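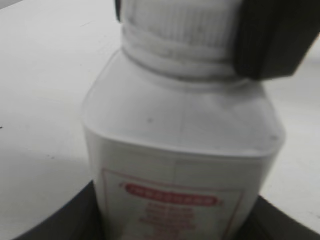 Figure 3. White plastic bottle with ridged screw cap and red-printed label.

3.2 Containers and closures

The bottles in the Drorham set are all plastic and all close with a screw cap. We kept to this one type of closure so that differences in opening effort would come from the cap and the shoulder of the bottle. Bottles with flip lids or pumps were left out, as were any that had lost their labels.

Each bottle was stood upright on a bare, light-colored tabletop. The shape in Figure 3 has a wide body and a rounded, squarish shoulder – a form that stops the hand from sliding down when the cap is turned. Fine vertical ridges on the cap give the fingers something to hold. 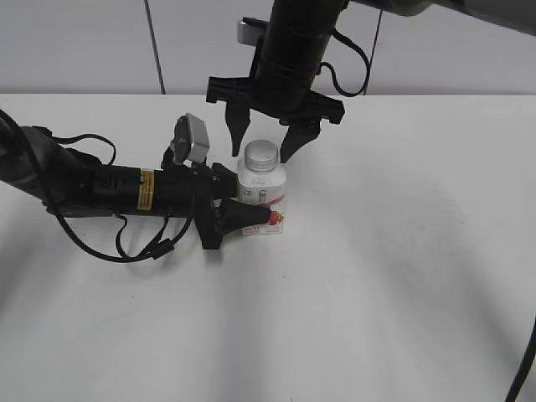 Caps were closed to a set torque with the Turero gauge before each trial and left for 40 minutes. We then recorded the peak torque at first movement of the cap. A bottle was used for no more than 9 openings, after which the thread was checked for wear and the bottle was replaced. In total, 80 trials were run on bottles of this shape.

Labels were left in place. The Hedura guidelines ask for them to be removed, but a label changes how the body feels in the hand, and people at home do not peel it off first. Trials in which the label tore or slipped were marked and are treated separately in Section 4 – the Rizzi correction was not applied to them.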